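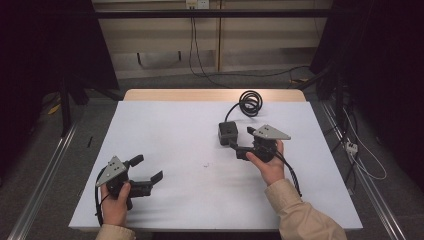

Figure 3. (a) Two hand-held grippers above a white table, with a small black module and a coiled cable.

4.2 When gates were left open

Families in Tunilstead and Teredura kept the stair diary through April. Of the 121 households that returned one, most had a gate at the top of the stairs and fewer had one at the bottom. Parents wrote an entry each time they found a gate open while a child under four was awake and on that floor. The returned diaries held 919 usable entries. Entries with no time of day were kept for the counts by place but left out of the counts by hour.

Open gates were reported most often in the early evening, between supper and bath. Parents linked these entries to carrying things: laundry, a baby, a plate from an upstairs room. A second, smaller group of entries fell in the half hour before leaving for school or day care. Late-night entries were rare, and several of them concerned older brothers and sisters going down for water.
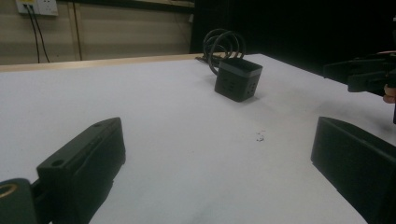 (b) Small black cube-shaped unit toward the back of a tabletop covered with a white sheet, seen between the open gripper fingers.

Homes with a school-age child in addition to a toddler had more entries than homes with a toddler alone. In the interviews, parents in these homes said the older child could open the gate but often did not push it hard enough to latch. Two-handed latches gave the most trouble. Some parents had stopped using them and tied the gate with a scarf or moved a chair in front of it. We recorded these as open gates, a choice that raises the totals for Teredura, where the practice was more common.

Gates fixed to the wall with screws were left open as often as pressure gates. This differs from what we expected from the pilot diaries in Mistisine, though the pilot used a shorter form and did not ask about siblings.

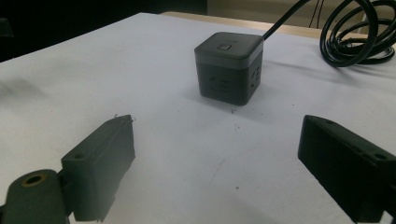 (c) The cube-shaped power strip, with a socket on its front face.

Falls were too few to compare between groups. Parents reported 3 during the diary period, none of which led to a hospital stay. Near misses were described in the notes column by a larger number of families, but the wording varied and we did not code them.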